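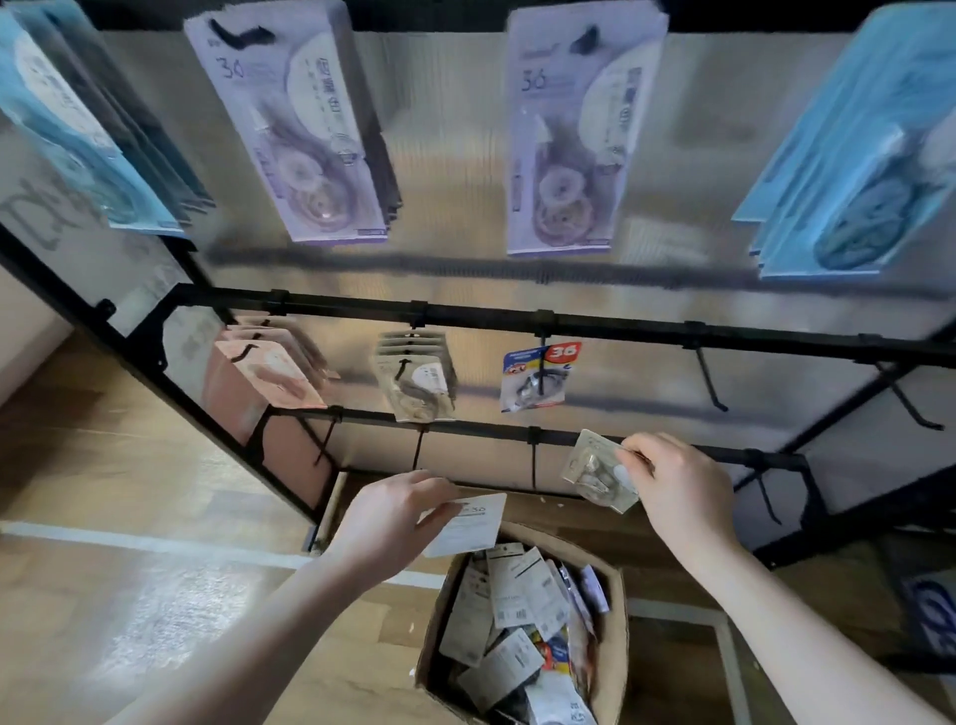
Correction tape going onto the rack's hooks, with more packs in the open carton on the floor.

Valska 2 is Nerkar's annotation and planning tool for two-handed shelf work. I ran it on 300 clips of a display rack being stocked with blister packs, all from a head-height viewpoint.

Segmentation is good. Pack outlines hold up on clear plastic, and a stack on one hook is kept as a single object until a hand separates it. Left and right hands get independent timelines — the main improvement over the previous release.

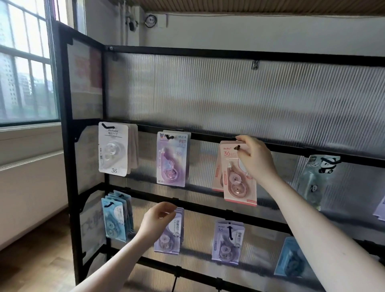

Pose estimation is weaker. Hook tips behind a hanging pack are guessed from the crossbar, and the guess drifts when the head turns. Feven Wubshet's Peltia plug-in lets you pin the bar as a fixed reference, after which drift stayed under 2 mm in my tests. It should be built in.

The planner exports to Tufa without conversion. Replanning after a missed hook took around 80 ms on a desktop machine. Error messages are poor, and the log viewer has no search.

Recommended for labelling. For closed-loop control I would wait for the next release.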